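Montagem e ajuste de uma pinça manual de dois dedos para recolha de dados com roupa

Última atualização: junho
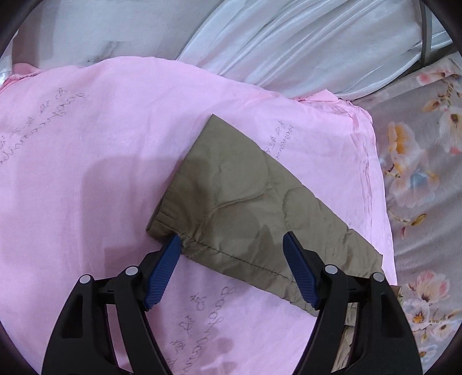 Fig. 1 — Almofadas azuis estriadas de cada lado de uma peça acolchoada cor de caqui, sobre tecido cor-de-rosa.

Esta página cobre a montagem da versão Wastlow da pinça, feita na oficina partilhada Lerkance. Pressupõe que as placas pretas já estão cortadas e rebarbadas. O desenho das placas é de Ingeborg Stöcker; as alterações às almofadas são minhas.

Braços

1. Limpar os furos dos pivôs com um escareador manual. Não alargar com berbequim.
2. Colocar uma anilha de nylon entre cada par de placas e apertar o parafuso até deixar de haver folga lateral. Recuar um oitavo de volta.
3. Abrir e fechar a pinça 100 vezes e repetir o aperto. A folga aparece quase sempre nos pivôs exteriores.
4. Aplicar fixador de roscas de resistência média apenas depois do passo 3.

Almofadas

As estrias devem ficar paralelas entre si e sem rebarba de molde. Colar com adesivo de contacto, prender com uma mola e esperar 8 horas. Com a pinça fechada, uma folha de papel não deve passar entre as pontas. Se passar só de um lado, o braço está torcido e convém desmontar — limar a almofada não resolve.

Câmara

Fixar a câmara atrás dos braços, de modo que as duas pontas fiquem sempre visíveis. A lente usada é grande angular e escurece os cantos; o programa Indik aceita a imagem assim, sem recorte. Bloquear a exposição antes de gravar. Com tecidos claros, a exposição automática oscila quando a sombra dos braços passa por cima.

Ensaio com tecido

Estender a peça sobre a cama ou a bancada, aproximar com a pinça aberta e fechar sobre uma dobra. Nos acolchoados, pegar por uma costura ou pelo punho elástico, onde a espessura é mais regular. Registar 9 repetições por peça e anotar as que escorregam. O nosso conjunto vai em 3153 registos, guardados na pasta Eren do servidor da oficina.

Dúvidas sobre as placas: Inês Macedo, bancada do fundo.

Este site utiliza cookies para fins estatísticos. Ao continuar a navegar, aceita a sua utilização.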